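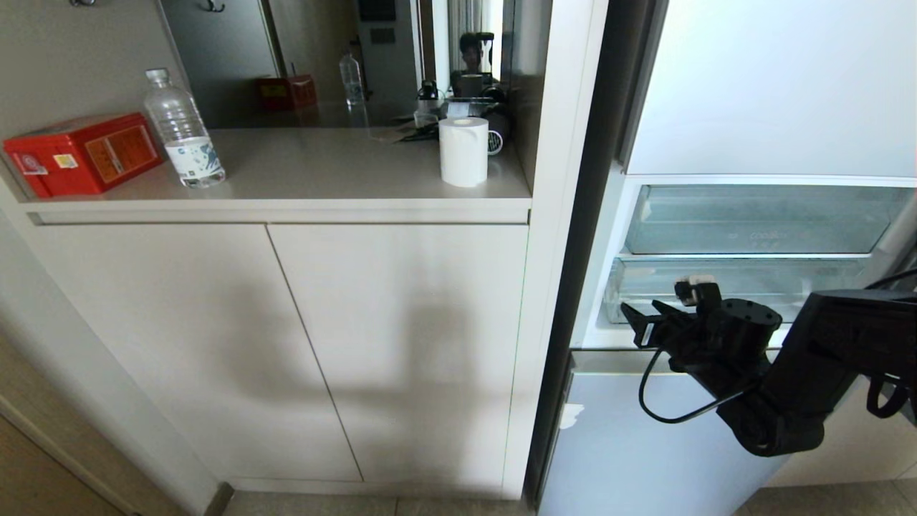 Guest bathrooms at Plolora Residence, Drilondale, are supplied before arrival and checked once each day during the stay. The answers on this page apply to all room categories. A spare roll of toilet paper and a hair dryer may be kept on the countertop in front of the mirror, and guests are welcome to place their own belongings beside them.

When is the bathroom serviced?
Between 10 a.m. and 4 p.m. Guests who prefer another time should notify the front desk the evening before.

Will my belongings be moved?
Housekeeping staff wipe the open areas of the countertop only. Bottles, tins and toiletries are left where the guest has placed them. Unfinished drinks are not discarded until checkout.

May I use the hair dryer in another room?
Yes. Please unplug it after use and keep it away from the sink.

How do I request additional supplies?
Dial 5 from the room telephone. Toilet paper, towels and soap are provided at no charge.

What happens to items left behind?
They are recorded and held until claimed, for up to 4 weeks. Food and opened toiletries are not kept. Inquiries should be addressed to Debashish Chowdhury, Housekeeping Office.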